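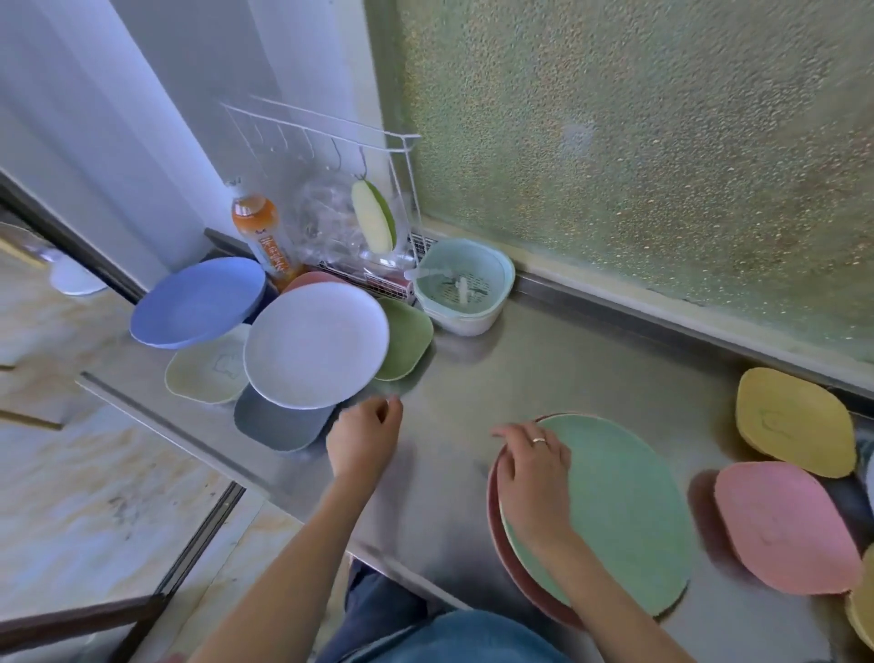 # Sevomport mixed tableware: plates and square bowls

Colored plastic tableware for small kitchens, supplied by Wondent. The range covers round, square and oval plates and a square bowl in matching soft colors. Pieces can be ordered singly or as a set. All shapes are molded in one solid color through the full wall thickness, so a scratch does not show a different layer underneath.

## Shapes and colors

| Shape | Colors currently held |
|---|---|
| Round plate | periwinkle blue, white, light gray, terracotta pink |
| Square plate | dark gray, olive green |
| Oval plate, large | mint green |
| Square bowl | yellow, pink, dusty blue, cream white, sage green |

Colors are matched by eye between production runs. Orders placed months apart may differ slightly in tone, most noticeably in the pinks. If an exact match matters, order all pieces of that color together and write "same run" in the comments field.

## The bear print

The square bowl carries a small line drawing of a bear on the inside, at the center of the base. It is a single dark outline with no fill. Contrast depends on the bowl color: the drawing is strongest on yellow and faint on cream white. The print cannot be left off on request.

## Stacking and storage

Stack by footprint, largest at the bottom. Round plates go down first and square bowls sit on top, nested in one direction. The square bowls have rounded corners and will seat at a quarter turn, but the stack then stands higher and is easier to knock over.

The plates may also be stored on edge. Use a rack with uprights for this. Plates leaned against one another on a smooth counter will slide, and a stainless steel surface gives very little grip.

- Do not mix oval plates into a stack of round ones. The overhang catches sleeves.
- Leave a gap between the stack and the wall for air.
- Lift bowls from the top of the stack by the rim, with the other hand on the side of the stack.
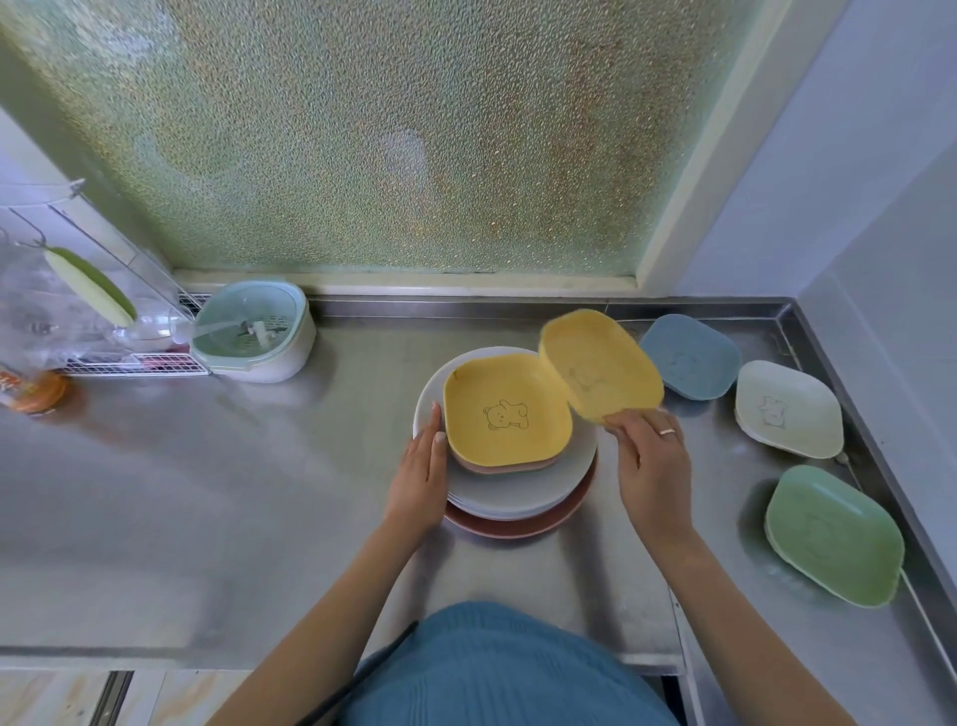
## Care

Wash by hand or on the top rack of a dishwasher. Use the soft face of a sponge on the printed area. The abrasive face will dull the surface on any color and wears the outline over time. Scouring powder and steel wool are excluded from the warranty.

Hard water leaves spots on plastic in the same way it does on a steel counter. Wipe with diluted white vinegar, rinse, and dry with a cloth. Tomato and turmeric stain the lighter colors if left overnight -- rinse these before stacking. A light stain usually fades after two or three washes.

Not for use in an oven, under a broiler or on a burner. Microwave use is not approved for any piece in the range.

## Ordering

| Item | Details |
|---|---|
| Single piece | item code followed by color name |
| Carton | 25 pieces, one shape, one color |
| Square bowl item code | 864 |
| Square bowl capacity | 640 ml |
| Warranty | 2 years against cracking in normal use |

Mixed cartons are packed to order and take longer to leave the warehouse. The color split must be stated when the order is placed. It cannot be changed after packing has started.

Replacement pieces are sold at the single-piece price. The dark gray square plate is being restocked in November; open orders for it will be filled in the order received.

Carton orders are handled by Bogdan Ardeleanu. Warranty claims go to Relu Crăciun, with one photo of the whole piece and one of the crack. Keep the piece until the claim has been answered -- it may need to be sent back.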